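Teaching a Mobile Arm by Hand and by Remote Control
Student project report, Flevbridge, January 31, 2025

1. Aim

The project compared two ways of showing a robot arm a short floor task. In the first, the student holds the arm and moves it through the task. In the second, the student drives it from a desk with a pair of hand controllers. The question was which of the two gives recordings that a learning program can copy more reliably.

The task was the same throughout: pick up a foam block, carry it and put it down inside a marked area. We called the area the pen. The software for storing and replaying the recordings was Skusau, which the department already used. The learning program was Grustudlow, run with its default settings.

2. Method

Each of 6 students gave 5 demonstrations by hand and 5 by remote control. Half of them started with one method and half with the other. Everyone had 12 minutes of practice beforehand with each method. A demonstration was thrown out if the block was dropped or if the arm stopped itself on its force limit, and the student then repeated it.

We recorded joint angles, gripper opening and the video from the wrist camera. For the hand-guided runs the arm was put into its free-moving mode, in which the motors only carry its own weight. For the remote runs the delay between controller and arm was checked at the start of each session and noted in the log.

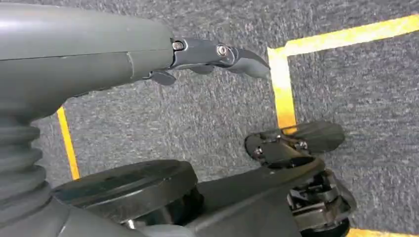
Marking out the floor took longer to settle than we had planned. Our first attempt used chalk, which did not hold on carpet and was hard to pick out in the video. We changed to tape in a colour that stands out from the floor, and the yellow lines on the grey carpet can be followed even where the arms and grippers cover part of the rectangle. The corners turned out to be the most useful part, as a student working remotely could bring the tip of the gripper near a corner and judge the rest of the move from there. After this change we deleted the chalk recordings and started again.

3. Results

Hand guiding was quicker to learn. Most students were comfortable with it before their practice time was over. The recordings were less even than we expected, though. People tended to push the arm in short steps, stopping to change their grip, and the stops were copied into the learned motion.

Remote recordings took longer to make but were smoother. Their weak point was height. Students found it hard to tell how far the gripper was above the floor, and 2 of them asked for a second camera view from the side. We did not have time to add one.

4. Further work

The next group should trim the pauses out of the hand-guided recordings before training - Bhat, the small editing tool we tried in the last week, can do this but needs the joint data in a different format. The practice time for remote control should also be made longer.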